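# Glare off the worktop under a bright lamp: is a matt top really the cure?

Posted in Kitchens & Worktops, Apr 27, 2021

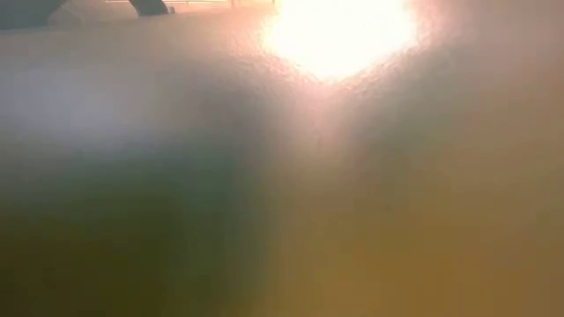 Senyo Sowah reckons it's always the lamp and never the top, and that anyone selling you a new surface to fix a lighting problem is having you on. I've read his posts on other threads and he may well be right, but I'd like to hear it from more than one person before I spend anything.

My trouble is glare. I have a long greyish-beige worktop in the back room which I use for pastry, letters, mending and whatever else needs doing. There's one strong light over it. When I sit down to anything fiddly I get a great white patch and a pinkish glow round it, and by teatime I've got a headache. I've moved the chair twice. It helps for one job and then it's wrong for the next.

The man at the Gidilthorpe showroom told me the answer was a Vudero matt top, fitted, and that I'd "never see a reflection again". He quoted me nearly 2000 pounds with the old one taken away. When I asked if I could take a sample home and try it under my own lamp he went a bit vague. He then said I could have a coating instead, 300 pounds, done in a morning, which made me wonder why he hadn't started with that.

My sister-in-law swears by a Stider diffuser, a sort of cloudy cover that goes over the bulb. The packet claims it cuts glare and loses no light at all. I don't see how both can be true.

So before I part with any money:

- Does a matt surface stop glare, or does it just spread it about?
- Has anyone had one of these coatings done, and did it last past the first few months of wiping down?
- Is there anything cheap I can try first?

I rent, by the way, so the landlord would need to agree to a new top. He hasn't answered an email since I moved in.

Adjoa Agbenyega

---

**Senyo Sowah**

Since my name's been taken in vain I'd better answer.

Don't buy the top. A matt top gives you a big soft bright patch where a shiny one gives you a small hard one. For some people that's a relief. For others it's worse, especially if the room is dim apart from the one lamp, and yours sounds as if it is. He won't lend you a sample because you'd find that out for nothing.

What matters is where the light is, where your eyes are, and the angle between them. If the lamp is in front of you and above, it'll bounce off the worktop straight into your face whatever the worktop is made of. Try this:

1. Sit where you normally sit, with the lamp on.
2. Lay a small hand mirror flat on the worktop where the glare is worst.
3. Look at the mirror. If you can see the bulb in it, the lamp is in the wrong place for that seat.
4. Move the lamp, or the chair, until the bulb has gone from the mirror. Off to one side is usually best, on the left if you write with your right hand.

You say you've moved the chair and it only works for one job. That fits. You sit upright for letters and lean right over for mending, so your eyes are in two different places. Moving the lamp well to the side should cover both. If it's fixed to the ceiling, leave it off for close work and use a clip-on one. Mine cost 17 pounds and I've had it for years.

Then put a second, weaker light on somewhere behind you. It does no harm to the work and the bright patch won't look half so fierce when the rest of the room isn't dark.

As for the diffuser, of course it loses light. Anything you put over a bulb does. Whether you'd miss it is another matter, and if your lamp is as strong as you say, you probably wouldn't. I'd still want to see the receipt policy before I opened the packet. Check the size and the wattage it's meant for as well. Covers get hot if they sit too close to the wrong sort of bulb.

---

**pastrybench**

I had the Asante coating on mine. Looked lovely. I rolled out pastry on it most days and after 21 weeks there was a shiny oval right in the middle where I work, so the glare came back in exactly the spot I didn't want it. The firm said I'd been scrubbing too hard. I use a cloth and washing-up liquid!! Told them so and got a leaflet in the post about aftercare.

Also if you're renting don't let anyone coat anything until you've got it in writing. You can't get it off again, or I couldn't.

I put a tablecloth down now for letters and sewing. Plain dark green cotton, bit of weight to it so it doesn't slide. No use for pastry obviously. For that I just turn the light off and do it before lunch.

---

**hobbs_end**

Get a dimmer. Sorted.

---

**Senyo Sowah**

A dimmer may not work with the bulb she's got. Plenty of them flicker or buzz if they aren't made for it, and it's the landlord's wiring. It also does nothing about the angle, so she'd have a dimmer patch of glare and less light to sew by.

Agree about the cloth, though. I should have said that.

---

**Adjoa Agbenyega**

Thank you all, even the short one.

I did the mirror test this evening and there was the bulb, plain as anything, from my usual chair. From the far end of the worktop it wasn't there, but then my own shadow falls on whatever I'm doing, so I'm not calling that a success yet. I've borrowed a clip-on lamp from upstairs and will give it until the middle of May before I decide if it's better or if I only want it to be.

I rang Gidilthorpe to say no to the new top. He offered me the coating again, and when I asked how long it lasts under daily wiping he said it "depends on the household". I've left it there.

pastrybench, did the dark cloth shed fluff on your sewing? I've a navy one in the drawer but it's the sort that leaves bits on everything.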